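The Rellatstead Plate

My aunt left me a house I couldn't afford to heat and a letter asking me to be nice to Karlijn Hoekstra. I sold the house. The other thing has taken longer.

Karlijn lived next door to my aunt for most of their adult lives, and for most of those years they did not speak. They waved. It was a very particular wave, elbow down, the kind you give a driver who has let you cross but didn't seem happy about it. The trouble, as far as anyone in Rellatstead could reconstruct it, was a plate.

It had come from the supper after my uncle's funeral. My aunt said it was hers. Karlijn said she had brought potato salad on it and would like it back. My aunt said the potato salad had come in a bowl. Neither woman gave an inch, and the plate went into my aunt's cupboard, where it was used every night out of spite.
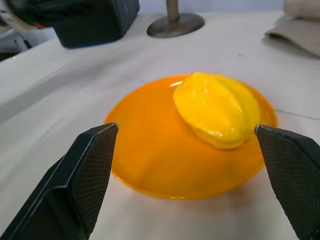
An orange plate on the table.

I found it when I was clearing the kitchen, wrapped in a dish towel with a note that said NOT HERS. My aunt had very good handwriting when she was angry.

"You'll have to give it to her," said İlker Polat, who was buying the house and had come to measure for a refrigerator. He had known me for one afternoon and already had views.

"It says it's not hers."

"It says that because it's hers."

I told him he had a suspicious mind for a man who had just paid full price. He measured the gap by the stove again and wrote down 900, then looked at the number as if it had been rude to him. His refrigerator was an Alow, and it was wider than that.

I put the plate in my bag and went next door.

Karlijn was eighty-something and had the door open before I knocked. She had seen me coming, which in Rellatstead is considered a form of exercise. She sat me down with a cup of coffee you could have patched a driveway with.

"You have her chin," she said. "I'm sorry."

I took out the plate and unwrapped it. I had prepared a short speech on the way over, and I'd like it noted that it was a good one, with a line about the passing of time. I got as far as "I believe my aunt would have wanted."

"She would not," said Karlijn.

"No," I said.

She pulled the plate toward her and turned it over, then put on her glasses and turned it over again. Then she got up, went to her own cupboard, moved a good many things I couldn't see, and came back with another plate just like it.

We both looked at them for a while.

"Well," said Karlijn. "It may have been a bowl."
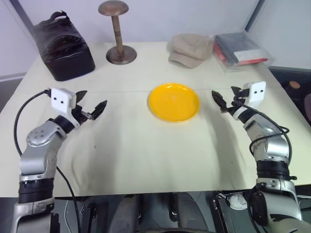 I would like to say she laughed. She drank her coffee and looked out the window at my aunt's yard, where İlker was pacing off something with his arms held out, possibly a refrigerator.

"When did you find the other one?" I asked.

"The following July."

"July of what year?"

"It was a warm one," she said.

I did the arithmetic as best I could without a year and came out with several decades of waving. I asked why she hadn't just gone over and said so. She gave me the look you give a child who wants to know why the moon doesn't come down.

"She would have been unbearable," said Karlijn.

I had eaten enough Thanksgiving dinners at my aunt's table to know this was true. She once won a church raffle, $200 and a ham, and we heard about her instincts until Easter.

"And then there was the fence," Karlijn went on, warming up. "And the business with the Tsuchiya."

"What's the Tsuchiya?"

"A pear tree. It's dead now. I didn't do it."

I hadn't asked. I wrapped my aunt's plate back up in its towel, with the note, and stood. Karlijn stood too, and put one flat hand on the bundle.

"Leave it," she said. "They're a pair."

"The note says it's not yours."

"I can read. She wrote it large enough."

So I left it. I came down the steps with an empty bag and found İlker at the property line, wanting to know whether the fence was his or hers. I told him I'd never heard it discussed.

Behind me the kitchen curtain moved. I turned around and waved, elbow down, and after a moment so did she.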